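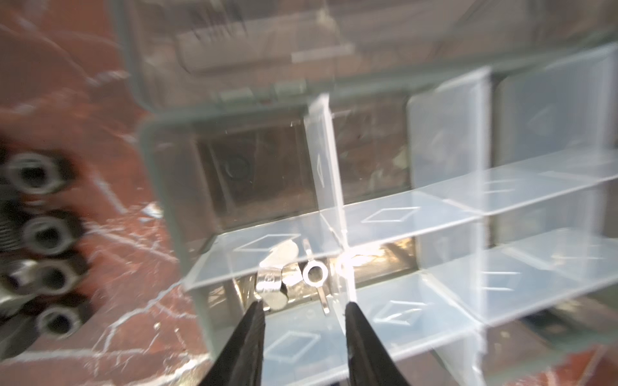 The Draltcombe Sorter is a small-parts sorting arm designed and assembled at the Griffiths shared workshop in Premard. It picks screws, springs, nuts and other loose hardware out of divided plastic boxes and puts them back where they belong, a chore familiar to anyone who has ever tipped over a parts drawer! The arm is a members' project and has never been sold as a product or a kit.

Background

Work began in June, after members moved the workshop's hardware stock into clear compartment boxes. A first version used a magnet on a string-driven boom. It picked up steel parts happily enough, usually several at a time, and had no luck at all with brass. The magnet was dropped in favor of a gripper with two tapered fingers, and the boom gave way to a jointed arm built largely from salvaged printer parts and printed brackets.

The first public showing took place at the workshop's open day on October 9, 2022, where the arm sorted 170 parts before a loose connector stopped it. Visitors loved it (a few of the younger ones brought pocketfuls of washers for it to try).

Design

The fingers are black and narrow toward the tips so they can get down between the walls of a cell. A small camera rides at the wrist and looks along them, giving the control software a close view of whatever lies ahead. The software, called Gralex, was written by members and runs on a secondhand laptop. It matches each part against a library of 2108 pictures, nearly all of them taken at the workshop on weekday evenings.

Motion is slow by industrial standards, and wonderfully so to watch. The arm pauses over a cell, turns its wrist to line up with the part, then closes. Each joint can be replaced separately, and the brackets have been reprinted in several thicknesses.

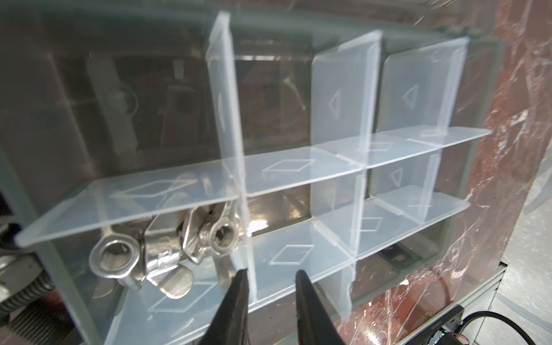 Wing nuts and other awkward parts

Wing nuts are a favorite test at Griffiths. They overlap in a pile, they shine under a bench lamp, and the wings can point in any direction, so the same nut may show the camera a round threaded hole one moment and a thin edge the next. Clear dividers add reflections of their own. Gralex handles this by taking a second look from a different angle before choosing where to grip.

A practice run of 400 picks is made after every major software change. Springs remain the hardest parts, as they tend to hook together.

See also

Pick and place
Parts bin
Shared workshop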